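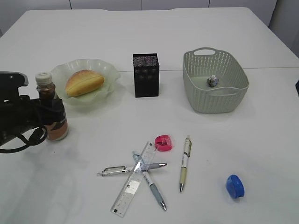

Vavden Tenants and Shoppers League Questions "Fresh Baked" Claims in Local Stores

VAVDEN, September – The Vavden Tenants and Shoppers League today published the results of its bread labeling survey, and the results do not flatter the stores that took part. Of 621 rolls and loaves sold under signs reading "fresh baked," 211 came with no information at all on where the dough was made or when it was first baked.

The League is not claiming that the bread is bad. Much of it tasted fine. Our complaint is with the word "fresh," which at the moment seems to mean whatever the person printing the sign would like it to mean.

The survey covered 94 stores in Vavden and neighboring Landberg. Members bought bread in the morning and again after 4 p.m., kept the receipts, and asked staff at the counter one question: was this made here? Some clerks said yes. Some said it was "finished" here, a word we have now heard often enough to distrust. A few went to ask a manager and did not come back before we had to leave.

Par-baked bread is partly baked at a plant, frozen or chilled, and browned in a store oven. There is nothing wrong with selling it. It costs less to handle and cuts down on waste, and plenty of shoppers would buy it knowing exactly what it is. We would simply like them to be told, preferably in letters larger than the ones used for the price per pound.

The Melnyk grocery chain, which runs stores in both towns, answered our letter by saying that its signs "reflect the in-store baking experience." We have read this sentence several times and still can't say what it promises. Lema, a smaller bakery business, sent us its mixing schedule and the name of its flour mill without being asked twice.

Both companies have since signed a voluntary Fresh Bread Pledge drawn up by the Landberg retail association. The League has declined to endorse it. The pledge sets no time limit for the word "fresh," has no penalty, and lets each store check its own signs. Voluntary pledges on egg dates and fish origin were announced here with much the same fanfare, and we are still waiting for the first report on either.

The League is asking both town councils for a plain rule: "baked from frozen" or "made here from scratch," on the shelf, next to the price. A petition with 4,000 signatures goes to the Vavden council this fall. The signs could be changed sooner – no store needs a council vote to print a new one.

The full survey, with store-by-store results, is available at the League office in Vavden and at the Landberg public library. Stores that believe their entry is wrong may send a correction in writing, along with delivery records.

Press contact: Vavden Tenants and Shoppers League, Bread Survey Desk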